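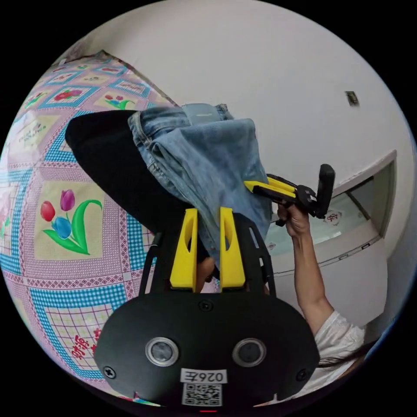

Sarmīte Priedītis

Chapter 5
What a standard can and can't promise

Most students come to this chapter expecting a list of rules. There is one, in the appendix, and you should learn it. My own view, after years of reading compliance files, is that a good share of those rules describe a workplace that doesn't exist. They picture a flat floor, a fence, a painted line and a trained operator who stands where the drawing says. Then the work moves into somebody's bedroom and the line has nowhere to go.

Take hand-held grippers, the kind a person carries to a pile of clothes so that a robot may later learn the same grasp. Is that a robot? The Lutow guideline says no, there's no powered arm, and stops there. The Grīnberga code says yes, or at least 'robot-related equipment', and then asks for an emergency stop on a tool you could simply put down. Neither answer helps the person folding jeans.

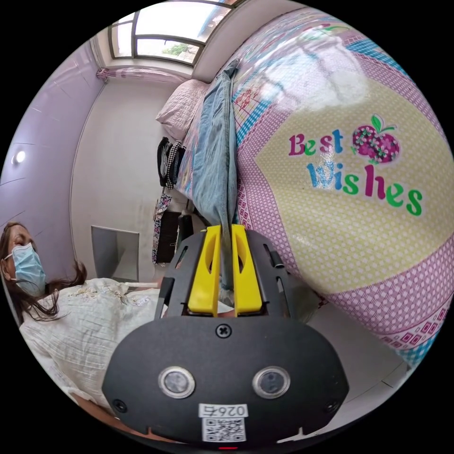 Figure 5.1 Denim held between the fingers of a hand-held gripper, beside the bed.

Look at what good practice would have to cover in a room like this one. How close may the fingers come to a face or to long hair? Who agreed to have the bedroom recorded, and did they agree for the curtains and the view out the window as well? The Istier checklist runs to almost 800 items and spends 4 of them on privacy. I've seen it signed off in an afternoon. I have my doubts that anyone read it.

Labelling fares a little better. A number and a code on each unit let you trace a recording back to the tool that made it, provided the log was kept. The standard requires the label – it says very little about the log. Keep that gap in mind when you reach the exercises on record keeping, where you'll be asked to rebuild a session from labels alone. 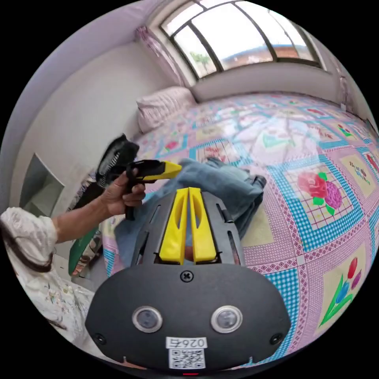
One reader of the draft, from Gamomlow, wrote back that I was being unfair: 'A weak rule still gives the worker something to point at when the boss wants 75 more grasps before lunch. Take it away and she has only her good manners.' I accept the point about the worker. I'd accept it more readily if the codes in question mentioned rest breaks, and only the Grīnberga one does, in a footnote.

So read the clauses that follow with a pencil. Beside each one, write down who would check it in a private home, and what they would need to see. Where you can't name a person, leave the margin blank and bring it to the discussion in section 5.4.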